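### 3.2 Drinkware and the desk surface

Of the 497 desk records kept in the Wetlow survey, a large share include a drinking vessel within reach of the seated worker. Earlier work by the same group (Smits and Amano) treated such vessels as clutter. The present study codes them as working equipment, on the same footing as pens and notepads, and records their type, closure and resting place.

Two coders, Chenxi Jin and Arsen Dovhaniuk, worked separately and settled disagreements by discussion. Handled mugs were kept apart from tumblers and bottles. A mug was coded as "open" when no lid was fitted and as "matted" when it stood on a desk mat or pad - coasters were given their own code. Small items lying beside a vessel were entered under "neighboring objects," whatever their use.

Figure 2 shows an open, matted mug of the insulated type, pale green with a steel rim and the name KIRA on its lower front. One neighboring object, a small purple cylinder on its side, was entered with it.

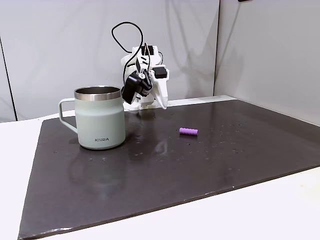
**Figure 2.** Insulated mug with handle, upright on a dark mat; white tabletop.

### 3.3 Reach and placement

Placement was coded in three zones, following the scheme used at Keduleck. Vessels that straddled two zones were assigned to the one nearer the worker.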